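Can a gripper take a PC apart? An integrator has doubts

The Nandel people like to quote a number. Their gripper, they say, will open and close 2,000 times before anyone needs to touch it. The engineer running the trial at Plerkham's recycling shop has heard it often enough to be tired of it.

"Open and close on what?" he asks. "Air? A foam block? I don't have foam blocks. I have old desktop towers with sharp edges and wires everywhere."

He asked not to be named, as the trial is still going and both suppliers read this site. The job is simple to describe: get a gripper into an open desktop computer and pull out the parts worth money. Power supplies and drives come first. Two grippers are in the running, the Nandel and one from Ostermann, and he isn't sold on either.

"The power supply ought to be the easy one," he says. "It's a box. But you have to get the fingertips onto the edge of it, and there's a drive cage on one side and a board on the other. The linkages are wide where you want them thin."

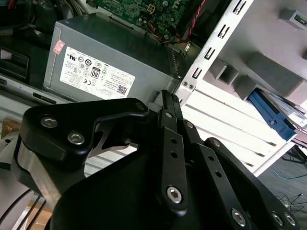 Ostermann disagrees, and said in an email that width near the base is what gives the fingers their strength, that thinner linkages bend, and that any shop wanting to reach into tight places should change the approach angle before blaming the hardware.

He has read the email. "Fine, change the angle. I've changed the angle. Then the wrist camera is looking at the gripper's own plates and I can't see what I'm grabbing." He would like to try a second camera on a stand, but the controller, a Clasetti, takes one video input without an add-on card. The card costs 690 dollars.

Speed is the other sore point. A person on the bench pulls a drive in 65 seconds. The best run so far with a gripper took 300, and he stopped the clock twice to untangle a cable. "I left those stops out of the 300," he adds. "A salesman would too, so at least we're even."

I asked whether the cables are the real problem. He thought so. A drive sits in its cage with a plastic tab and two plugs, and a hand deals with all of it by feel – the gripper has to be told about each piece.

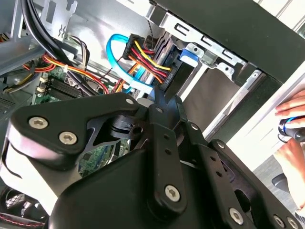
PLERKHAM, February

On my second visit he had dropped the idea of doing the whole job by machine. The plan now is for a worker to free the plugs and the tab, and for the arm to lift out what's left. Is that worth the price of an arm?

"Ask me when I've seen the invoice," he says. "Right now I'd say no."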